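Up at six to write this before the building fills, which gives me an hour and a half before somebody wants a laminator.

The parade of flags is off. It has been off and on four times since March, and I have stopped changing the poster. The trouble is the order. Alphabetical in English puts two delegations side by side who would prefer to have the width of the quad between them, and alphabetical in any other language raises the question of which language. Someone in the planning meeting suggested order of height. Nobody had an answer to whether that meant the flags or the students. In the end we voted for a "gathering of flags," where everyone stands about on the grass in no order whatever, and I was asked to produce a map of it.

International fortnight at Plasgate, then, fifth one I've run and the first with a budget line of its own. The line is $3,000. The tent is $3,000. I pointed this out to the finance office and was told it was good to see such accurate forecasting.

We have 441 sign-ups for the food evening and a hall that the fire marshal says holds 404. I've spent a good part of the week on those thirty-seven people. My theory is that they'll be the ones who remember halfway across campus that they have a lab report due. My other theory is that every one of them will bring a roommate. The marshal does not take theories. He wants a clicker on the door, and he wants it held by an adult, and when I said all our students were adults he looked at me for a while.

The dumpling question is still open. Three student societies make dumplings, and each has applied for the table nearest the entrance on the grounds that theirs is the original. I have put a pierogi table there. There have been emails.

Rehearsals in the dance studio have been better than I deserve. The Mihăilă ensemble came over from the conservatory to teach the circle dance, and by the end of the afternoon they had a line of engineering students going around the room with their arms on each other's shoulders, most of them on the beat and one going the other way with great conviction. I joined in at the back. My left knee has filed a complaint. The ensemble want a wooden floor for the real thing and I have a lawn, so I've asked Grounds about boards. Grounds have asked me what kind of boards. I said the kind you dance on, and I haven't heard from them since.

Sponsorship is a short paragraph. Plirkolura, who make the drink that tastes of pears and batteries, will give us 185 T-shirts if their name goes on the front, the back and one sleeve. I asked what would be left for the name of the festival. They thought the other sleeve. I've said yes because the helpers need something to wear, and last year's idea of "a green top of your own choosing" gave us every color but green and a man in a bathrobe.

The Omska choir wrote to say they are now two choirs. I don't know what happened and I have been around students long enough not to ask. Both would like the seven o'clock slot. Both are singing the lullaby. I've put one at five and one at nine with a soccer tournament in between, which ought to be enough soccer for anybody.

On the tournament: twelve teams, small pitches, mixed, supposed to be friendly. The rules run to a page and a half and I'd say a page of that is about last year. We've dropped the idea of teams by country, as nobody could agree on what to do with people who have two, or with the linguistics department, who wanted to enter as Esperanto. Teams are now drawn out of a bucket. I was proud of the bucket until I was told it had to be transparent. So now I need a clear bucket.

Lunch at my desk. A sandwich from the cart, egg, nothing to report.

The afternoon went on the program booklet, which has to be at the printer's by noon tomorrow. The calligraphy workshop has been moved to the room with the sink. The henna table has been moved out of the room with the sink. The talk on folk tales has a title at last, and it's longer than the space for the talk.
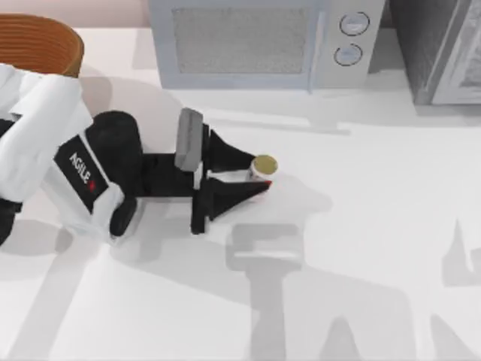

I cut the welcome message from four paragraphs to one and felt I was doing the reader a kindness, then the dean's office sent it back with five. It now uses the word "vibrant" three times. I took one out and I'm waiting to see if they notice. The translations of "welcome" along the bottom of the cover have been checked by native speakers, every one of whom changed something, and two of whom changed it back the other way. The cover says what it says. If we have greeted anyone with "good luck," well, it'll be useful to them.

Walked home by the quad at half past six. A few of the helpers were pacing out where the tent goes, with one of them being the tent. They looked happy enough. A girl from the steel pan group was practicing under the library arch where the echo is, the same eight bars over and over, getting the seventh wrong every time and laughing at it. I sat on the wall for a bit and missed my bus.

For tomorrow: clear bucket. Extension cords, the long ones, before the drama society gets them. Ring Grounds about the boards. Find out whether a pierogi table can be moved four feet to the left without it being seen as a statement. Ask about rain.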